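Merunon Kitchen Pack: Frequently Asked Questions

What is the Kitchen Pack?

The Kitchen Pack is an add-on for the Merunon simulator. It supplies countertop environments, kitchen props and task definitions for two-armed manipulation. It is sold by Trorden as a download. The base simulator is licensed separately and must be installed first.

Do I need a physical robot to use it?

No. Everything runs in simulation. Customers who own hardware usually start in the pack and move a policy to the real arms later, but no part of the license depends on it.

Which robot models are supported?

Any two-armed model that loads in the base simulator will load in the pack. The Hao hand is configured by default. To use another end effector, place its model file in the robots folder and edit the mounting entry in the task configuration. Collision meshes must be convex. If they are not, the importer decomposes them on first load, which can take several minutes for a detailed hand.

What does a task consist of?

A task is a start state, a goal test and a written instruction. The start state lists each prop with its pose and the range over which that pose may vary. The goal test runs at every control step and returns true or false. In the plate transfer task, for example, the instruction is to move the avocado from the patterned plate to the white plate. The episode ends when the avocado has been supported by the white plate, with no finger in contact, for 2 seconds.
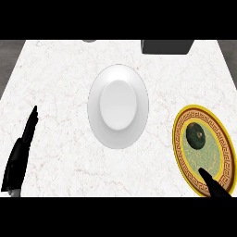 Object poses are drawn from the ranges in the start state each time an episode is reset. A fixed seed gives the same sequence of layouts on every machine. If you change the order of the props in the file, the sequence changes too, so keep the order constant when comparing two policies.

Can I choose which arm does the work?

Yes. The arm setting accepts left, right or either. With either, the goal test ignores which hand made the transfer. The idle arm is still simulated and still reports its joint positions. It can be locked in place to save compute.

Why does the avocado roll when I release it?

Contact friction is probably set too low, or the hand is opening above the plate surface. Check the release height first. If the problem remains, raise the rolling friction value in the prop file in small steps. Do not raise the sliding friction to compensate. It will stop the roll but will also make grasps succeed that would fail on hardware.

Can I change the countertop, plates and food?

Yes. Surface materials and props are swapped through the configuration file. The full library holds 700 props, each with a visual mesh, a collision mesh and a mass. Imported props need all three. A prop with no mass entry is treated as fixed and cannot be lifted, a common cause of support tickets.

How do I record demonstrations?

Connect a teleoperation device and start the recorder from the task menu. Camera images, joint states, hand commands and the result of the goal test are written to one file per episode. Failed episodes are kept and marked as failed. The Vurkier exporter, included with the pack, converts recordings to common training formats.

Will a policy trained here work on a real arm?

We make no such guarantee. Lighting, friction and camera placement all affect transfer. We recommend enabling texture and lighting variation during training and collecting a set of real demonstrations for fine-tuning.

How many machines does one license cover?

A standard license covers 2 machines at the same site. Running without a display on a cluster requires a server license. Academic groups can apply for reduced pricing.

How often is the pack updated?

The next release is due in July. Updates within the same major version are free. Recordings made in an earlier release can be replayed, but contact results may differ slightly if the physics solver has changed. The release notes state when this is the case.

Who do I contact about custom tasks?

Write to Zhiqiang Pan through the Trorden contact form. Include the robot model, a list of the objects involved and the condition that should count as success.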